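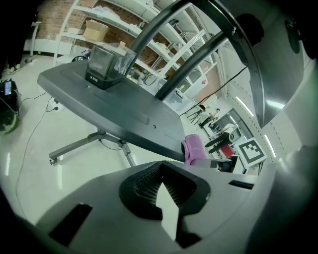 Section 4: Recording your first set of demonstrations

By now the Mukine gripper should be charged and paired with the Prekeo recorder. If it isn't, go back to section 2 and do that first. I've tried to record with a half-paired gripper and lost a whole morning of takes, so please learn from my mess!

I use cloth folding as the starter task. Cloth is forgiving, it doesn't break, and you can reset it in a couple of seconds.

1. Clear a path around your table. You'll be walking with the gripper, and cables on the floor are easy to forget when you're staring at your fingers.

2. Lock the casters if your table has them. A table that creeps between takes will drive you nuts later.

3. Wipe the finger pads with a dry cloth. Lint loves to hide in the ridges.

4. Open and close the gripper fully 2 times. The recorder uses this to find the ends of the travel.

5. Press Record, wait for the beep, then do the task at a normal pace. Slower than you'd do it by hand is fine, but keep moving – long pauses teach the model to pause.

6. Let go of the cloth, back away from the table and press Stop.

7. Mess up the cloth and start again from somewhere else. Change your standing spot, too.

Note: I record in batches of 10 and then take a break. My first full set at the Jurnham shop was 28 takes, and the ones I did tired were the ones I threw out.

Note: Fumbled a grab but recovered? Keep it. Dropped the cloth on the floor? Delete the take right away, while you still remember which one it was.

Caution: Keep your free hand out of the camera's view. The model can't tell it apart from part of the job.

Caution: Don't pull on the finger pads to free stuck fabric. Open the gripper all the way and lift the cloth out.

When the batch is done, plug the gripper in and choose Upload to Mavromatis from the recorder menu. Leave it alone until the light goes solid, then go on to section 5 for checking and labeling your takes.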